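Zestwood Forums > Home > Storage and Small Stuff

Best way to refinish a white table top? Zestwood kit or plain paint

gusikfan
Posted 4:10 pm

Ok so my white desk has ring marks all over, coffee mostly. Sanded one corner with 300 grit and now its dull there. Do I do the whole top or can I spot fix. Need it done before the end of February. Budget is 30 bucks, maybe a bit more

Joar Lunde
Posted 4:22 pm

Whole top. Spot fixes always show, every time. Sand, wipe, two thin coats, let it sit overnight between. Foam roller not a brush.

hanstead_dad
Posted 4:41 pm

Disagree w/ Joar. Did a spot fix on my Hanstead desk, cant find it now unless I get down and squint. Matte hides a lot. Gloss no way.

Joar Lunde
Posted 4:45 pm

Matte hides it for a month. Then the patch gets shiny from your arm.

upadhyay_k
Posted 5:30 pm

Went matte on mine, whole top, no regrets. Orange wire basket looks good on it too, wife wants three more now

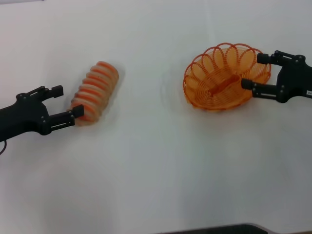 RE: Best way to refinish a white table top?

gusikfan
Posted 5:52 pm

Ok thats the finish I want. What grit did you stop at? And did you prime

upadhyay_k
Posted 6:03 pm

Stopped at 300. Primed once. Skip the primer and coffee comes right thru, ask me how I know

Herman Lumenta
Posted 6:15 pm

You dont need primer if the old finish is sound. Waste of money. Clean it with dish soap, scuff, paint. I go up to 1000 between coats but thats just me

hanstead_dad
Posted 6:20 pm

1000 on a desk lol. Its not a car

Joar Lunde
Posted 6:34 pm

Prime it. Stains are stains, Herman.

gusikfan
Posted 7:08 pm

Priming then. Whole top. Getting teh roller tonight, store closes at 8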